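Ticket 617: Listing photos not updating on Stistia portal
Opened by: Gladys Arango, Oller lettings and sales
Assigned to: Muthu Varma
Priority: Normal
Status: Resolved

August 10, 2018, opened by Gladys Arango
The three-bed bungalow on Rajan Close still shows the old kitchen pictures on the portal. I uploaded the new set through Inon yesterday afternoon and they look right in our own system. The price change went through fine, so it is only the pictures. The vendor has rung twice. Viewings start tomorrow at 10.

Muthu Varma
Thanks Gladys. I can see the new pictures in Inon, 17 in total. The feed to the portal ran overnight and reported no errors. Please tell me whether you replaced the old pictures one by one or deleted the set and started again.

Gladys Arango
Replaced them one by one. I kept the order the same because the floor plan has to come last.

Muthu Varma
That fits what I have found. When a picture is replaced in the same slot it keeps its old reference, and the portal does not fetch it again if the reference has not changed. Ilango Pai had the same fault in March with the flats over the bakery. I have asked Anil Raju to look at the office upload machine as well, as its clock has been wrong before and the feed uses the file times. 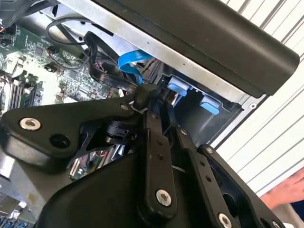
Gripper in the open desktop chassis.

Anil Raju
Clock on the upload machine was 6 hours slow. Set it correctly and switched on automatic time. The file times on the bungalow pictures were earlier than the last feed, so they would have been skipped anyway. Both faults needed fixing.

Muthu Varma
Gladys, please do the following:
1. Open the listing in Inon and save a copy of the description.
2. Delete all the pictures, including the floor plan.
3. Save the listing and close it.
4. Open it again, upload the full set and put the floor plan last.
5. Press Send Now. Do not wait for the overnight feed.

Gladys Arango
Done. New kitchen is showing. The garage picture is on its side.

Seo-ah Ryu
Rotated the garage picture and sent it again. Checked on the portal and on my phone, both correct.

Muthu Varma
Closing. The reference fault has been passed to the supplier as a separate ticket. Until it is fixed, please delete and upload again when changing pictures on a live listing.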